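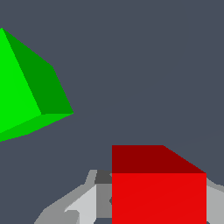
2022-05-05

We have let out the flat at Skornura for two years now, and this spring we finally stopped doing it ourselves. I said in December that I would write down how the changeover went, so I am doing that while I still remember the details.

The flat is a one-bedroom on the second floor, a short walk from the harbour. It sleeps two, or three if somebody takes the sofa bed. Last year it was let for 21 weeks. That doesn't sound like much work until you live a four-hour drive away and the boiler stops on a changeover day. We had a cleaner who was very good and then moved away, and after her a run of people who were less good. I answered all the messages myself, usually in the evening and sometimes at one in the morning.

We spoke to two companies. Civon manages a lot of the bigger houses along the front and was polite but clearly not very interested in a small flat. They wanted a joining fee of £443 plus commission, and linen was extra. Peeters is a smaller office with no joining fee. The commission is a bit higher, but it includes the changeover clean and the mid-winter checks. We went with Peeters.

Before they would list it, they came and did an inspection. The list they sent back was longer than I expected. Most of it was fair: a second smoke alarm in the hall, a proper fire blanket in the kitchen, a new shower hose, and a key safe that isn't the one I bought in a sale. They also wanted a new mattress and matching crockery. We argued a little over the crockery and then bought it. With the electrician's visit and the mattress the whole lot came to £2,872, which was more than we had put aside.

The welcome folder had to be rewritten as well. Mine ran to nine pages and had a section on the history of the lighthouse. Theirs is two pages, with the bin days on the first. I kept the walk out to Gilier in, as guests always ask about it, and added the bus times back because the path floods after heavy rain.

What has changed for us so far is mainly the phone. Guests ring the office now. I get an email each time there is a booking and a statement at the end of the month. The first statement had a cleaning charge on it that shouldn't have been there, and it was taken off the same day when I asked.

The price is set by them too, within limits we agreed. The lowest is £76 a night in the off season, which is less than I used to charge, but we never had anyone in February before and this year we did.

We have blocked out a fortnight in the autumn for ourselves. You have to give them eight weeks' notice for owner stays, so that is something to check if you are used to going down when you feel like it. I still need to sort out the balcony door, which sticks.

Comments (3)

Harbourside: We had the same with crockery. Did they make you replace the glasses too?

Reply from the author: No, only plates and bowls. The glasses passed.

twoflightsup: Is the eight weeks' notice in the contract, or is it just what they ask for? Ours says four.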